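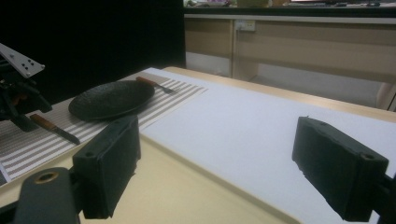 Tasting panel members wanted – bottled cocktails and bitters
Posted 2022-05-04

Garg is recruiting 10 people for a sensory panel at its Orkdale site. The panel will assess three ready-to-pour cocktails and one aromatic bitters before the recipes are fixed for bottling. No trade experience is needed. Training is given in the first session.

The work
Panel members attend 37 sessions, each lasting two hours, ending in January. Samples are served in coded glasses at a fixed temperature. You will score each for sweetness, bitterness, acidity, aroma strength and length of finish, using a 15-point line scale on paper. Serving size is 15 ml. Spitting is expected and cups are provided. Scores are given in silence; discussion follows once all sheets have been handed in.

The Odska range contains gin, gentian, citrus peel and egg white. The Erken bitters are made on a walnut base.

Who can apply
– aged 25 or over, with proof of age
– non-smoker for at least the past year
– no allergy to nuts, egg, citrus or sulphites
– not pregnant, and not taking medicine that should not be mixed with alcohol
– able to attend at least nine sessions in every ten
– not employed by another drinks maker

Applicants are asked to a screening test of 40 minutes, made up of a basic tastes test in water and a set of triangle tests. Please avoid coffee, mint and scented products for an hour beforehand. Travel to the screening is not paid.

Payment
£1,890 for the full series, paid in three parts. Members who leave early are paid for the sessions attended. You must not drive home after a session – bus fares are refunded on receipt.

How to apply
Write to Tarun Rathore, Sensory Lead, Garg, Orkdale, with your name, age, daytime telephone number and any food allergies. A CV is not required. Places on the screening test are given in order of application, and a reserve list will be kept.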